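Episode 219

The task sheet was one page long. Pick up the corner bracket. Place it in the tray. Return both arms to the start position. Press the left pedal to save or the right pedal to discard. Under that, in a smaller font, it said that hesitation was to be discarded.

Nadhirah Liew had been given the sheet in August, together with a door code and a chair that did not lock at any height. The building was on the east side of Flenetville, between a tile warehouse and a lot where buses were parked. Pokitz paid by the accepted episode. An episode could run no longer than 90 seconds. Most of hers ran well under that.

She worked the arms through a pair of handles bolted to a second bench. When she squeezed a handle, the matching gripper closed. When she turned her wrist, the arm turned its own a fraction late. The lag had bothered her for two days and then it had gone into her hands, and at home she started reaching for cups early.

The brackets were aluminum, L-shaped, with gussets on the sides. They could land flat or tipped over, and the sheet wanted both. Between episodes she got up, walked to the table, and dropped them on the black cloth from knee height above it, so that she would not be choosing. Choosing was also to be discarded.
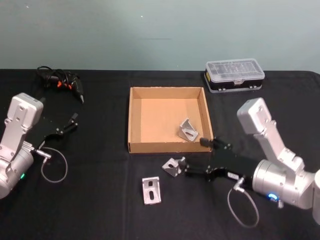 Left Arm

The left arm had nothing to do. The task needed one gripper, and the right was closer to where the brackets usually fell. The sheet did not say which arm to use. By the end of the first week she had 103 accepted episodes, every one of them made with the right, and a message came in from Song.

Song was the review system. It had a name because the people at Pokitz had needed something to put in the sender field. It checked each episode against the others and wrote short notes.

Left arm idle in all accepted episodes. Please vary.

She varied. She picked with the left and placed with the left. She picked with the left, held the bracket over the cloth, took it with the right, and placed it. This was slower and the handoff failed often. A bracket gripped by the gusset would rotate as the second set of fingers closed on it. She learned to grip by the face with the slots and to come in square with the other gripper. Acceptance went down for three days and came back up.

The next message was about the objects at the back of the table.

Distractor objects have not been contacted. Confirm intended.

The distractors were a hot glue gun and a plastic organizer box with a clear lid. They had been on the table when she was hired. She had assumed that somebody wanted them there, and had reset the scene around them without moving either one. The glue gun lay in its own cord. She had never plugged it in. She wrote back that she had not been told to touch them.

Song answered in less than a second. Confirmed. Do not contact.

She looked at the glue gun differently after that. On slow afternoons she would bring a gripper up behind it with the fingers open, stop short, and watch the wrist view on the small monitor. It was large there, with the red-orange parts bright against the black. Then she backed the arm off and pressed the right pedal.
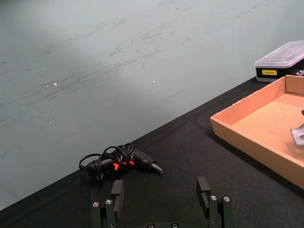 Photo: Stirosau Quarterly

Discarded episodes were not deleted. She found this out from the disk, which filled up. The folder was called "rejects" and it was larger than the folder of accepted work. She asked the office what to do with it and was told to leave it alone, as rejects were used too. When she asked what for, the office said negatives, and ended the call.

So the approaches to the glue gun were in there. So were the two episodes in which she had sneezed, the one where she had let a bracket hang over the tray for most of a minute while she listened to a bus fail to start, and all the early ones, when her hands had not known about the lag.

Evaluation

In the sixth week Pokitz loaded a trained policy onto the station. Her job for the day was to reset the scene and say whether each attempt had succeeded. The handles were locked. She sat beside them with her hands in her lap and pressed a button marked START.

The right arm went out over the cloth, found the bracket, came in square to the slotted face, and lifted. It carried the bracket to the tray by the route she would have used, a little high and a little toward the wall, to keep the cable from dragging. It let go. Both arms went home.

She pressed SUCCESS. She dropped the brackets and pressed START.

On 6 of the trials the arm did something else. It opened its fingers, moved to the back left of the table, and stopped short of the glue gun. It waited. The length of the wait was familiar to her. Then it backed off and went to get the bracket.

There was a field for comments. She typed: approached distractor, no contact. She read it over and did not add anything. The sheet for evaluation was also one page long, and its only question was whether the bracket was in the tray.
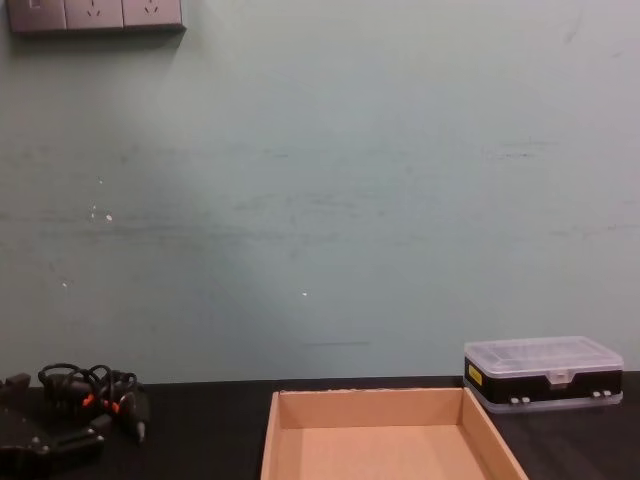
Liew ran the last set of trials after dinner, when the warehouse next door had shut down its compressor. Pokitz wanted the count finished before a call with Stirosau, who had put up the money and whose magazine had already sent a person around. She took the brackets out to check them for bent corners and held on to them longer than she needed to. With nothing in it the tray was only a box, with a torn strip along the top of its back panel and a floor cleaner than she had expected after that much aluminum. She had aimed at that torn strip for weeks. It was easier to find on the monitor than any edge that was straight, and she had steered to it and then come down. She wondered whether the policy steered to it too. She could have turned the box around to find out.

She left it as it was and put the brackets back on the cloth.

START. Success. START. Success. Episode 219 of the evaluation began at 8:40 in the evening. The right arm went out over the brackets and paused there, fingers open, for roughly the time it takes to listen for something outside. The lot was quiet. The arm went down, closed on a slotted face, and lifted.

Song's note came in while the bracket was still in the air.

Hesitation detected. Discard?

The pedals were under the bench where they had always been. They had not been locked with the handles. She had her left foot on one and her right foot on the other, and there was a little over a minute remaining on the clock.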